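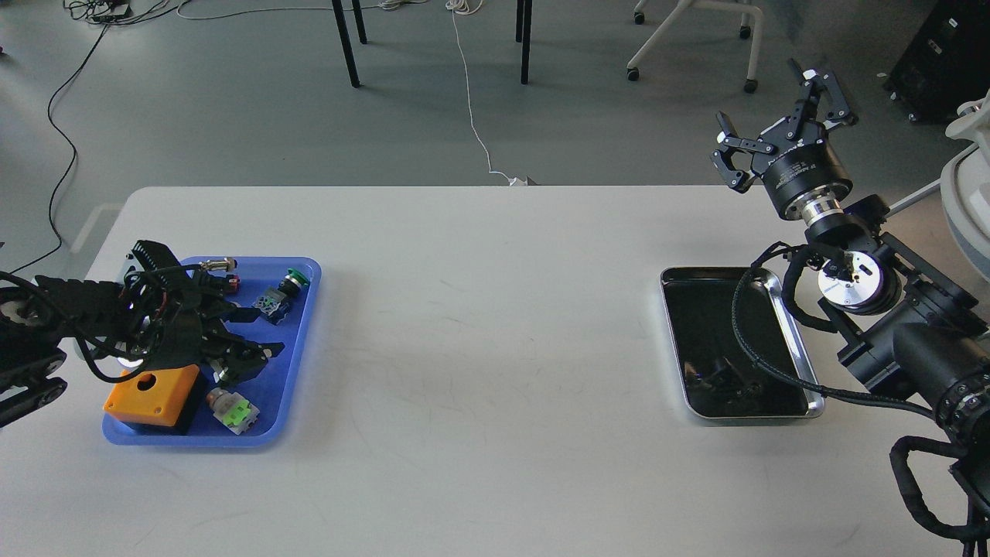 By Chrysanthi Drakos, Bench Practice Group, Clollico

We're looking for people to help us write the Pralby handling guide, a set of plain rules for two-arm robot cells that sort small electrical parts. If you run a cell like this, fix one, or stand next to one all day, we want you in the group!

The guide starts with the bench itself: which tray parts come from, where they go, and what gets checked before an arm moves.

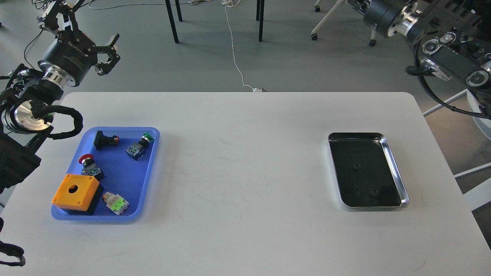 Issue 3, p. 40

You'd join three calls between now and July, read the draft (it's short, we promise) and try the rules on your own bench. Bring your arguments - the section on stray parts still has two competing versions, and both have fans.

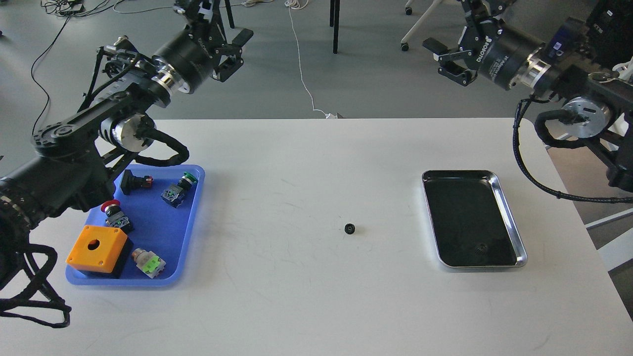
Small gear on the table, between the two trays.

No degree needed. Shop floor time counts for more with us, and we'd love to hear from night crews. Daltell is lending the meeting space, and travel is paid for anyone coming in from Carrillo. 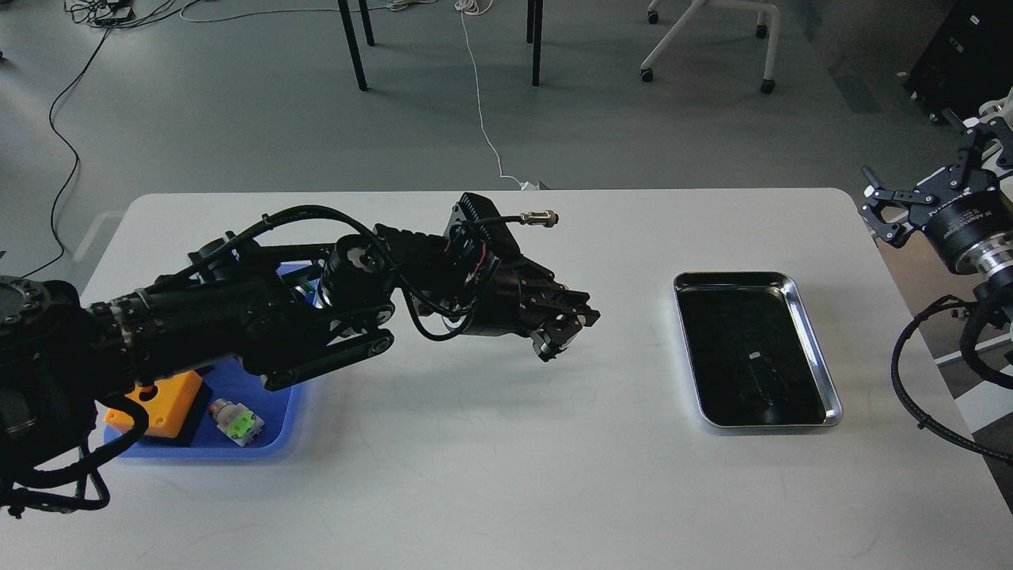

310 words in the full call

To apply, send a few lines on the cell you work with and one rule you wish everyone followed. Mark it "Pralby guide" and address it to Chrysanthi Drakos at Clollico. First-timers very welcome!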